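Home > Craft & Hobby > Lighting & Light Panels
Posted 2024-03-20 by Muñoz

Dark parts on a light panel, good idea or not?

I've just set up a bright light panel on my hobby bench and I love it! I sort black and charcoal bits for old gear I fix up (prongs, collars, tube-shaped pieces) and on my grey mat they all vanished. Now the outlines jump out. The trouble is I can't see any surface detail, so scuffs get missed. Is there a trick to it?

Numlow
Oh, you'll never go back! I've had mine going since December. Drop the panel to its lowest setting and bring in a lamp from the side, nice and low. Scuffs and streaks on a matte black piece show up beautifully with light skimming across them. My panel is 480 mm wide and I still run out of room, so keep a tray handy for the small stuff. Colour doesn't matter much for the tray, but mine's white.

Gikurthorpe
just turn it off when you want to check the surface

Zonis
Both good. I leave the panel on for shape and use the side lamp for finish. Silvery rims are brilliant for this, they catch the light straight away. Fine cross-hatched texture comes up well too.

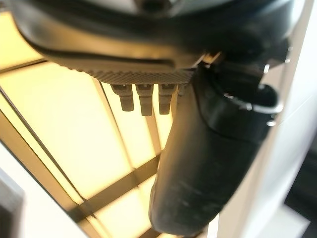 Dark cylinder with faint scuffs, small prongs against the glowing panel

I paid $700 for a fancy bench light years ago and the cheap panel gets more use!

Last updated 3 months ago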